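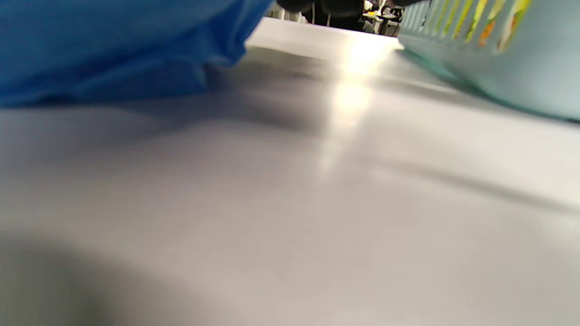
Open Day at the Cakura Workshop, Ondudbridge

On Saturday I attended the spring open day at the Cakura workshop in Ondudbridge, on behalf of the Valderrama Library Association. Our branches are considering a series of public talks on automation, and the association had asked me to report on what a general audience might expect to see. The following account is my own and has not been reviewed by Cakura.

The doors opened at ten in the morning. According to the front desk, 184 people had signed up in advance and 167 had arrived by the close of the first session. Visitors were divided into groups of up to 32 and given a colored sticker showing the time of their demonstration. My group was called shortly before eleven, after a wait of nearly half an hour in the corridor, where coffee was provided.

The demonstration was led by Nneka Obi, who manages the training program at the workshop. She began by explaining that the staff do not write out each movement for the machine. A person carries a hand-held gripper, fitted with its own camera, and performs a household task with it many times over. The recordings are then used to teach a robot arm to do the same kind of work. Most of the morning was given to this first stage, the recording, and visitors who had come expecting to see a robot moving on its own were told at the outset that this would take place only in the afternoon.

The tasks on the program were ordinary ones – sorting, putting away, moving soft items from one place to another. Ms. Obi described cloth and thin plastic sheeting as among the harder materials to teach. A box keeps its shape when it is lifted, while a piece of fabric hangs differently every time. She also spoke at some length about light. Glare on a white tabletop can hide the edge of an object from the camera, and the staff record the same task under several lamps and at several hours of the day for that reason.

Questions were taken for 20 minutes. A retired nurse in our group asked whether such a machine could one day help a person with limited use of the hands to unpack groceries. Ms. Obi replied that this was among the aims of the program but that she would not offer a date. Another visitor asked how many attempts are thrown out. The answer was that it depends a great deal on the person holding the gripper, and that new operators practice for 7 days before their recordings are kept.

Members of the public were then invited to try the gripper for themselves. I found it heavier than expected, and closing it gently required more attention than I had supposed. The children present learned it more quickly than the adults did.

Two practical matters should be noted by anyone planning to attend the next open day. The demonstration room has few seats, and those who cannot stand for long should ask at the front desk for a chair. The bus from Ostdale stops at the foot of the hill, and the walk up to the workshop is steep. Parking behind the building was full by half past ten.

Ms. Obi has agreed in principle to speak at our Ostdale branch in the fall. The association will post the date and the registration form on the events page after the room has been booked.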